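Let the Slow Teachers Teach
Tianyou Lei, Aug 2, 2021 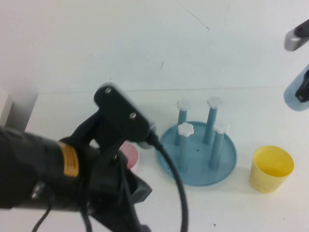 Two cups, a blue drying rack with four posts, and a gripper reaching in from the left.

My grandmother taught me to fold dumplings by putting her hands over mine. She hardly spoke while she did it, and when I tried to write the method down years later, I filled a page and still left out the part that mattered, which was how hard to pinch. I have thought of her often this year, because my job at Haberkorn is to teach robot arms to put cups on a rack, and most of the teaching is done by hand.

One of us sits at the controls and steers the arms through the whole chore, from picking up the cup to letting go of it over the post. Then we set everything back and do it again. Since December our small group in Drisville has recorded 3,790 of these run-throughs, and we kept 2,465 of them. The rest went into a folder we don't open much.

I want to say a kind word for that folder. The usual practice, and it was ours too, is to keep the quick, clean runs and drop any in which the person hesitated, bumped the rim, backed off and came in again from a better angle. It makes for lovely viewing. It also means the robot only ever sees people who are having a good day, and when its own grip goes a little crooked, as grips do, it has never once been shown how a person gets out of that.

Our fastest operator could hang a cup in 4 seconds, and I admired her runs as much as anyone did. But the ones I would save from a fire belong to a retired school cook who came to us from Ollholm and took twice as long, a good 8 seconds even when things went well. She would stop short of the post, look, turn the cup a touch, and go on. When she missed, she fixed it calmly, the way you straighten a picture on the wall while talking about something else – and all of that was in the recording, every small repair of it.

I know the argument on the other side, and I have some sympathy for it. Hesitation can be plain noise, and a robot that learns to dither is no use to anybody with a sink full of dishes. So by all means throw out the runs where somebody sneezed or lost track of which arm was which. But please have a person watch them first, and not a stopwatch, and pay the careful people as well as you pay the quick ones. We pay by the hour now, and I wish we had done it from the start.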